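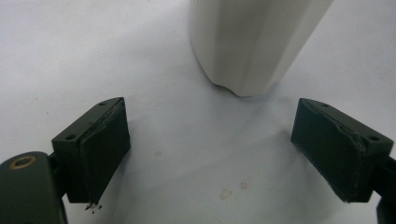 A tall white object on a crinkled white sheet.

Ulport laundry room to open in the evenings from July

The shared laundry on the ground floor of the Ulport building will stay open until 11 at night from July, the residents' association has decided. Until now the doors were locked at six, and many people who work in the day could only wash their sheets at the weekend.

Sumathi Alva, who has lived on the third floor for 22 years, asked for the change in spring. She collected signatures from 30 households. "I come home at seven and the door is closed already," she said. "With two children it is difficult to wait until the weekend for clean bedding."

The association will spend 800 pounds on new lights in the corridor and a quieter fan. Ashwin Chettiar, whose flat is above the laundry, was at first against the longer hours. He now agrees, under the condition that no new wash is started after ten.
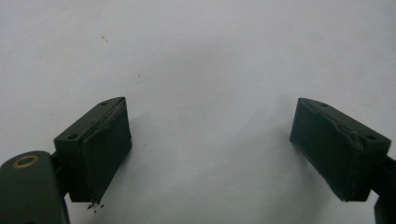 Price and booking

The price of a wash stays the same. Residents can write their name in the paper book near the door, as before, and each flat can take two evening places in one week. Large items such as duvets should still be washed in the morning, when both big machines are free.

Keys for the evening can be collected from Evangelia Margaritis at the office. The association will look at the new hours again after three months, and complaints about noise can be given to her in writing. Drying lines in the yard are not part of the change and must be empty by eight.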